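About Nodstead Plush Repair
Cleaning, mending and restuffing for soft toys, in Nulville 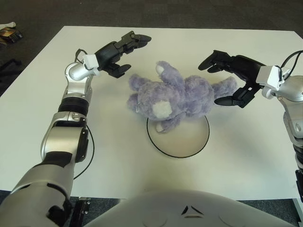 What kinds of toys do you work on?
Any stuffed toy with a fabric or fur outside. Most of what comes in is bears, rabbits and dogs, followed by dolls with cloth bodies. We take toys of any age and any make, including homemade ones. We do not work on toys with batteries or sound boxes that can't be taken out, and we do not restore porcelain or bisque dolls.

Who we are
Nodstead Plush Repair was started by Ilse Tiedemann, who had worked as an upholstery seamstress and mended toys for neighbors in the evenings. The first shop was one room above a shoe store on Pfeiffer Street, with a sink at the end of the hall. We now have the ground floor of the same building. The washing room is at the back and the sewing tables are along the street side, where the light is better.

Last year we finished 1,660 toys. Of those, 581 were cleaning only. The rest needed sewing, new stuffing, or both.

What we do
Cleaning is done by hand. Long and shaggy furs are the slowest, as the pile has to be combed out in sections while it dries or it sets in clumps. Short plush is simpler. We do not use hot dryers on any toy. They are dried on open racks with a fan, turned over several times, and brushed at the end.

Seams are closed with a ladder stitch in matching thread. If a seam has torn because the fabric along it has gone thin, we put a strip of cotton behind it first.

Paw pads wear through before almost anything else on a bear. We keep felt, short velour and smooth suede cloth in a range of pale and dark shades, and can lay a new pad over the old one so the original stays in place. Tell us if you would prefer the old pad removed.

Restuffing can be full or partial. Many owners want the neck firmed up and everything else left alone – a child who has slept with a floppy bear for years usually does not want a stiff one back. Our own filling is called Clona. It is a polyester fiber, sold by the bag at the counter for people who would like to do the work at home. We also stock wood wool for older bears that had it to begin with.

Eyes and noses are replaced with the closest match we have. For toys going to children under three we embroider the eyes instead of fitting plastic ones.

How a repair goes
Every toy is checked on the table before anything is washed. We look at seams, pads, joints and eyes, test a small patch of the fabric for color, and write down what we find. You then get a written price. No work starts until you have said yes to it, and if you decide against the repair there is no charge for the check.

Each toy has its own numbered tray and its own work card. Anything we take out or take off, such as an old eye, a ribbon or a tag, goes into a small envelope in the tray and is returned with the toy.

Cleaning takes 18 days in a normal month. Repairs take longer, and we will give you a date with the price. November and December are busy. If you need something back for the holidays, please bring it by the end of October.

What we can't promise
Faded fur stays faded. We don't dye toys, and a strong stain such as ink or hair color may only become lighter. Mohair that has gone bald can be patched but the patch will show up close. Some smells, smoke in particular, may need a full change of stuffing before they go, and we will tell you at the check if we think so.

Bringing or sending a toy
The counter is open from 10 a.m. to 5 p.m., closed for two weeks in August. No appointment is needed for one or two toys. For larger lots from schools, day care centers and libraries, please call ahead so we can keep a table free.

To send a toy by mail, put it in a plastic bag inside a box, with your name, phone number and a note saying what you would like done. Please include the toy's name if it has one – we put it on the card. The return box costs $19 with tracking.

Mending class
Once a month, after closing, Ilse teaches a beginners' class at the sewing tables. It covers threading, the ladder stitch, closing a side seam and sewing on a pad. Bring a toy that needs a small repair, or practice on one from our scrap box. Sign up at the counter.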